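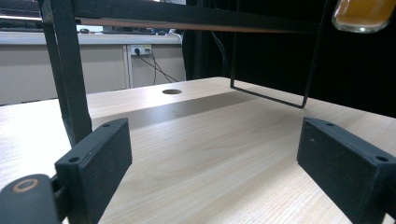 Small shelf stands on a worktop
3/12/22
By the Laren Workshop Notes desk

A metal-framed stand adds a second level to a table without drilling. Before loading it, press each corner in turn. If it rocks, pack the short leg with felt, 2 mm at a time. Wipe the tabletop along the grain with a barely damp cloth, then dry it. Grit under a metal foot will scratch pale wood.

Keep cable holes clear of the feet. Stand tall containers upright and light cups on the level below. Granular goods such as salt or sugar need a tight cap; refill over a tray.

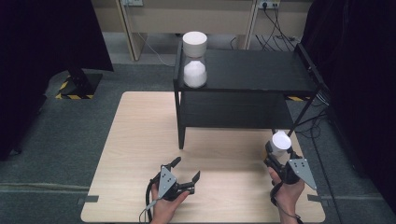 White-capped container on the upper shelf, near its left end.

Check fixings every December. Lift the stand to move it; dragging marks the finish.

Contact: Laren Workshop Notes, PO Box 628 | © 2022 Laren | Back to top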